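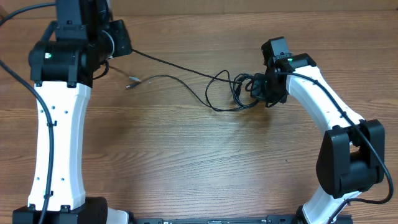

Written by Kenta Tsuchiya for Fusbridge

Fusbridge is a shared workshop for people who build robots and other automated things at home and have run out of bench. We have 16 members. Most came in with a project already half done.

The main build at the moment is Otimen, a two-armed tabletop robot on a black rail. Sota Chiba started it in his garage and moved it over in July, when his family wanted the space back. The arms have a gripper each, and the job we've set them is handling cable.

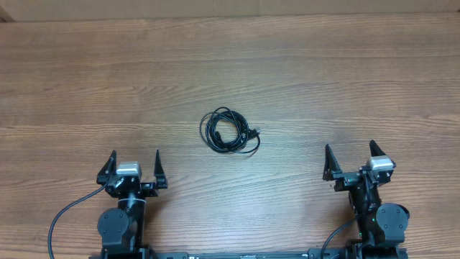 Cable is a hard thing to practise on. It springs open, and it never lies the same way twice. Sota's target is 1000 logged attempts at picking up a coil and passing it from one arm to the other. He's at 115 and writes every one down, including the bad ones.

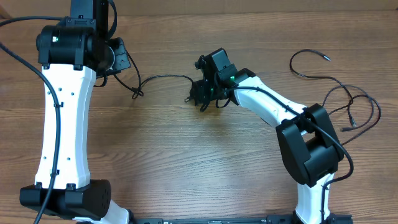
We also look after Kaneko, a small plotter, and Fliren, a seed sorter that still needs a new hopper. Members pay monthly and bring their own parts — the hand tools, bench supplies and solder are shared.

New people are welcome on open evenings from 6:30 pm. You don't need a project to come along. Ring the bell at the side door and wait a minute, as the back bench is a fair walk away.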